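Trukedico Skostbridge two-arm bench kit: long review
Posted by Tímea Csonka, March 2021

I should say first that I'm not an engineer. I mend clocks and the odd radio, I can solder without setting off the alarm, and I came to robot arms by way of Pankaj Mathur, who has the bench next to mine at our shared workshop and had been talking about a pair of them for so long that in the end a few of us gave in and put our money together. The kit cost us £3,311 with delivery, a lot to spend on something that (so far) moves crockery from one end of a table to the other. I've grown very fond of it all the same, and as I couldn't find a single review by anyone who had put one together on an ordinary table, I thought I'd write the one I'd have liked to read.

The Skostbridge comes as two arms, two grippers, a bag of clamps, the padded grey covers and far more cable than you expect. We built ours on the butcher-block table, which is heavy and doesn't wobble, and clamped everything along the front edge. If your table is lighter than that I'd think about bolting it to something. The instructions want both arms mounted before you run any of the wiring, and I'd go along with them on this, even though it feels back to front while you're kneeling underneath with a torch in your teeth.
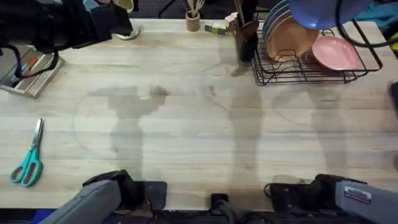 Putting it together

The booklet says 7 hours. It took us 9, spread over a few evenings, and that's with Pankaj having read every page beforehand and Bushra Pirzada doing all the fiddly connectors with her much smaller hands. The mechanical side is lovely. Parts go together with a proper firm fit, the screws are all one of two sizes, and the bag labels match the drawings (you'd be surprised how rare that is, or perhaps you wouldn't). The clamps are excellent. I've had woodworking clamps that marked the table more.

Cables are where I'd knock off a mark. There's no clip or channel for them along the arm, so you end up with loops hanging where you'd prefer no loops, and everything below the front edge of the table becomes a bit of a bird's nest. We've tidied ours with hook-and-loop ties and it's better than it was. Bushra has plans for a tray.

The grippers

Now, these I could go on about all day! The fingers are black, wedge-shaped things with slanting ribs, and they give a little when they close, so the load is spread along the finger and you don't get that horrible pinch at the tip. My first home-made pair, years ago, had flat aluminium jaws, and anything round shot out of them like a bar of soap.

Plates turned out to be our favourite test. A plate lying flat is a nasty thing to pick up – there's hardly any edge to get hold of – and you have to come in low and slightly from the side with one finger under the rim.
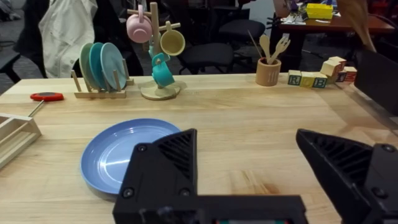
Pankaj's advice is to slow everything right down for the last bit of the approach, and once I'd set the speed to 80 on the dial and left it there I got on much better. Mugs are easier if you go for the handle. Wooden spoons are easy as anything. I haven't had the nerve to try a real china plate yet and my mother's set is staying firmly in its cupboard.

The finger screws do need looking at now and then. One of ours had worked itself loose by the second week and I only noticed by the rattle. A drop of thread lock sorted it out, and I'd have liked a little tube in the box at this price.

Living with it

It's quieter than I feared, a sort of low hum with a tick at the end of each move. The padded covers are a kindness to knuckles and to anyone reaching across. You do lose a good deal of bench, though, and people will still put their pens and scissors down on it, me included, so do have a look round before you switch on.

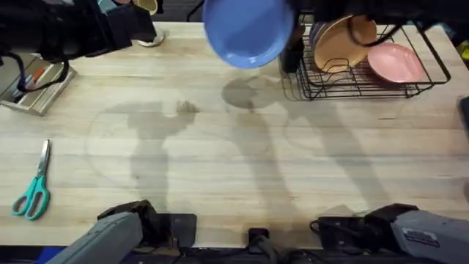
The blue plate off the table, with the wire rack over to the right.

The software is plain but friendly enough. I had a question about saving positions and wrote to Trukedico, and had a full and patient answer by the next morning, with a drawing. They tell me a cable guide is planned for June. I'll be ordering one.

Would I buy it again? Yes, with the same people to share the cost and the kneeling. On my own I think I'd start with a single arm and a smaller table, and see how I liked it.

Four stars out of five, the missing one being for the cables.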